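Spring term report from the Romer Room

25/05/2022
By Afia Sulemana

The robotics club has now spent most of a school year teaching a machine to tidy up, and I am pleased to report that the people doing the teaching have become slightly tidier. The machine we can't speak for yet.

Members who joined in October will remember the plan. We would enter the household chores division at Larnness, we would use the pair of grippers we built over the winter, and we would collect our own demonstrations instead of borrowing somebody else's. The first two parts were easy to vote for. The third means that a student picks up a gripper in each hand, does a small and boring job on a tabletop, puts everything back, and does it again. Our target was 951 good demonstrations before the summer break. There was some enthusiasm for rounding it down, but 951 is the number that came out of Thabiso Magagula's spreadsheet, and Thabiso does not round.

The Larnness rules ask for a task that involves a shelf and at least two containers of different shapes. They don't say which containers, so the club spent one whole meeting arguing about it. Flat boxes were rejected as too easy. A teapot was rejected after a short trial which the teapot did not survive. We settled on a lidded jar and a pitcher, both to be handled on a small two-tier rack, and we are now more familiar with that jar and that pitcher than with some of our relatives.

The jar is harder than it looks. The metal lid is slick, the glass is slicker, and the fingers have to come in level or the whole thing scoots backward along the shelf. The pitcher has the opposite problem: there is plenty to get hold of, and then the liquid inside decides to join in. Early on we practiced with it empty and got very good at it, and then we filled it and found we had learned nothing useful.

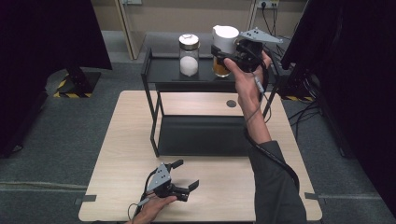

Both grippers out, with the jar and the pitcher up on the rack.

Most of the work is in the wrists. New members tend to squeeze as if the object owes them money, and the recording then shows a great deal of squeezing and very little moving. The better demonstrations come from people who go slowly, open the fingers well before they get there, and remember that the other hand exists. Our best single session so far produced 60 keepers. Our worst produced 13, and I'll say only that it was mine.

We have also learned about cables. Every gripper has one, every cable wants to go under an elbow, and the habit of running it back along the forearm took us longer to arrive at than anybody on the design team would like to admit. Please keep doing it. Please also check the table clamps before you start, even if the person before you swears they are tight – especially if the person before you was Thabiso, who has many gifts and tightens things only as a matter of opinion.

On the software side, the Groveteo group has the first model running on the small arm. It reaches for the jar with real confidence. It has yet to reach for the part of the room where the jar is, but the confidence is encouraging, and the group thinks more data from the left side of the rack will help. If you are signed up for recording in the next few weeks, please vary where you set things down. Those of you who line everything up with the edge of the shelf know who you are.

We have 19 recording slots left before the break, and the sign-up sheet is on the Romer Room door. You don't need to have done it before. Long sleeves are fine, dangling bracelets are not, and whoever takes the last slot of the day wipes down the table and coils the cables loosely (a loop, please, and no knots).

Parents and younger siblings who want to try the grippers can come to the open afternoon in the Liapis Building. There will be foam blocks to practice on first, and the pitcher will be filled with plain water for the occasion.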